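Home | Sets | Notes | Downloads | Contact

Filed under: Household sets, Tidying, Small items

13th October, by Hanna Harasym

# README: Trirkska tabletop tidying set

Small stuff on tables, and the bin it's meant to go in. 3000 clips, 16 homes. First release had 12 homes, the other four came in January and are in the same folders now, so ignore the old split file.

## What's in it

- pocket tissues, hair ties, pouches, bottles, chargers, pens, the usual
- one open bin or box per table
- a one-line note per clip saying what was to be put away

Notes typed by Khadija Saber and Beca Craddock. Spelling not fixed. Beca writes "hair tie" for everything, Khadija splits out scrunchies. We meant to merge these and didnt. Search both.

## Naming

home / table / round. Rounds start at 1 again when the table changes. Home 12 has no second table, the empty folder is a leftover.

## What counts as tidied

Item inside the rim, nothing hanging over. Soft things may sit on top of each other. Bottles stay on the table unless the note says otherwise. Opened packs count the same as full ones. Things on chairs or beds next to the table are out, leave them be.

## Known problems

- 50 clips have the note from the clip before. List is in fixes.txt
- "pouch" and "bag" used for the same thing in homes 3 to 7
- pale items on pale bins, edges are hard to mark. Ayanda Nkuna redid the worst ones, not all

## Changes

Bottle labels checked again. Removed doubles. Tissue packs now one class, was three.

## Tables and bins

Bins are whatever the household had, so sizes are all over the place and we never swapped them for a standard one. Mark the bin first, then the items, front row before anything leaning at the back. Where things touch, draw them seperately anyway: the teal-green scrunchie is up against both the bin and the tissue pack next to it, and it still gets its own outline. Same for the two pocket packs side by side, two outlines. Brand text goes in the text field exactly as printed, 清风 stays 清风, no translating. Questions about outlines to Ayanda, everything else to me. 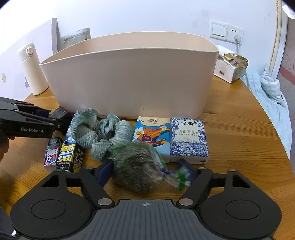
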